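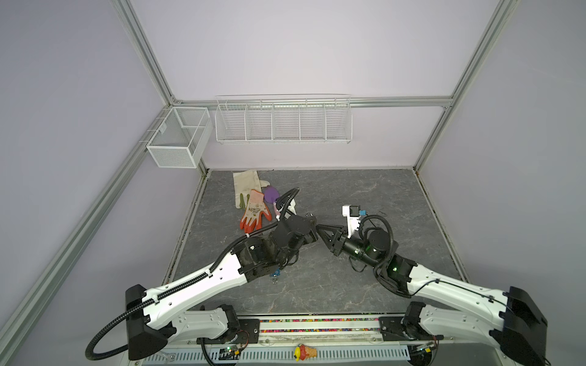
Plovlow Children's Garden
Tool and Storage Safety Check, end of season
Checked by: Nazanin Farahani
Date: 25th October
Last check: September

Marks used: OK / FIX / WATCH

1. WALL BASKETS

Long wire shelf basket sits level on its rail – OK
Pulled down on it with both hands and it didn't budge. I love this basket! The compartments mean every family can find their own gloves next spring without tipping the whole lot onto the floor.

Smaller mesh basket hooked on securely – OK
Give the hook a look whenever you take the basket down to clean it.

No sharp wire ends at child height – OK
Ran a cloth along all the edges and nothing snagged. Much better than in September, when I went home with a hole in my sleeve.

Baskets emptied before cleaning – OK
Both empty. Thank you, whoever got there first!

2. GLOVES

Beige cotton work glove, seams and cuff – OK
Fine for raking and sweeping. Please don't use cotton for the roses, the thorns go straight through.

Orange-and-white glove, coating on fingers and palm – WATCH
No cracks that I could find, and the grip is still great. The flowery back makes it the one every child grabs first, so it does get a lot of wear. Check it again at the first spring session.

Shaken out before putting on – OK
Spiders adore a quiet glove. Make it a game and the kids will remind you.

3. LOCK

Padlock shackle opens and closes freely – OK

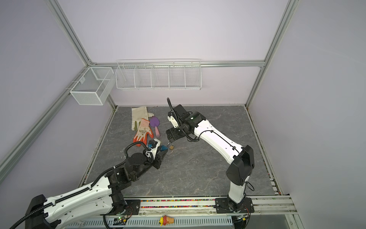 Stiff in the cold last year, smooth as anything now. A tiny drop of oil did it.

Brass body free of dents and grit – OK
Brushed out the keyhole with an old toothbrush. Very satisfying job.

Spare key with the site book – FIX
The page says Divard cupboard, the cupboard says otherwise. I'll get 2 more cut at Ernby and sign them in.

4. CHILDREN'S TOOLS

Toy trowel, purple and pink, scoop and handle – OK
No splits. Lovely for loose compost and bulb planting, but swap to a proper one for the clay bed.

Toys kept apart from sharp tools – OK
Pruners and the hand fork now live on the Milošević shelf, 70 inches up. Keep them there even if it means fetching the step.

5. BEFORE YOU LOCK UP

Gloves dry
Scoops wiped
Baskets back on their hooks
Floor clear to the door

Overall: pass, with one fix and one to watch. Such a good year for this little corner – see you all for bulbs!

N.F.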